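Unit 4: Packaging and Product Storage
Course handout, Department of Retail and Supply Studies
Instructor: Nesrin Bilgin

4.1 Functions of packaging

Packaging protects goods between the point of manufacture and the point of use. It also carries information required by law, such as net contents and the name of the responsible party. Students should be able to distinguish primary packaging, which touches the product, from secondary packaging, which groups units for sale, and tertiary packaging, which is used for transport.

In the Grermont case, read for this unit, a wholesaler with 700 product lines stored primary and secondary packs together. Picking errors rose for 18 months before the layout was revised. Note the point made by Hülya Saraç in the assigned chapter - a bin should hold one product line only, even when space is short.

Storage bins and packaged products may share a tabletop at a small packing station, provided that each item has a fixed place. 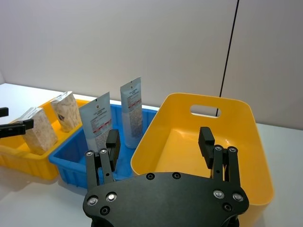

4.2 Labeling

A storage label shows the product name, the stock code and the reorder level. Labels are placed on the face from which the bin is picked. Handwritten corrections are not accepted in the course exercises.

Required reading: Saraç, chapter 5; Başaran and Sezer, "Small Stores, Mixed Stock" (course reader).

Assignment: Prepare a storage plan for the Plastuvik product list, using the template in the course reader. Written work is submitted to Myfanwy Gwynne at the department office before 4 p.m. on the due date.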